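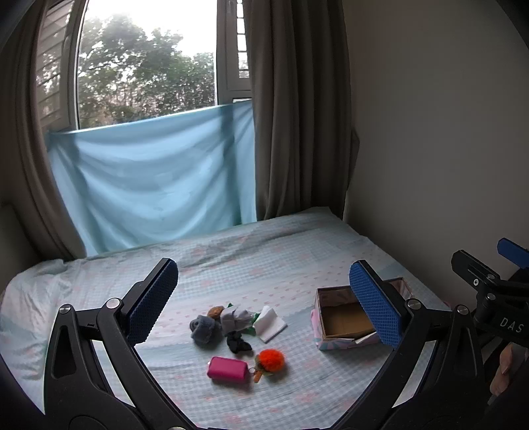 开车接电话被拍,罚单2,000,要不要申诉?

北岸老司机 楼主
发表于 2023年12月29日 星期五
上周在 Prastthorpe 环岛前等红灯,手机放在支架上,我伸手按了一下免提,今天收到罚单,2,000元,另扣2分。车没有动,手机也没拿在手里。这种情况申诉有用吗?

潮汐表
7月改过规定,等红灯也算行驶中。支架上点一下接听是允许的,拿起来就不行。先去申请看抓拍照片,看手是握着还是点着。

二手掀背
别折腾了。我去年申诉,来回跑了三趟,最后维持原判,还误了半天工。

潮汐表
回复 二手掀背:你那次是拿在手里发信息吧?跟楼主不是一回事。

二手掀背
回复 潮汐表:我是拿着看导航,没发信息。不过照片上确实分不清。

灰围巾
问过 Pearce 律师所,书面申诉收500,开庭另算。为2,000元的单子请律师不太划算,但扣分会影响明年保费,这个要算进去。

北岸老司机 楼主
保险是 Altex 的,刚打电话问了,今年保费2,609,有扣分记录续保时要重新核价,涨多少客服不肯说。

跑夜班的
我觉得罚得没错。等红灯低头按手机,绿灯了后面都在等你。方向盘上有按键为什么不用?

北岸老司机 楼主
回复 跑夜班的:车老,没有按键。支架是 Rerkoteck 的,夹在出风口,不用低头。

潮汐表
支架位置也写进申诉信,附一张车内照片。注意罚单背面的期限,过了就不受理。

北岸老司机 楼主
好,先申请看照片,律师暂时不找。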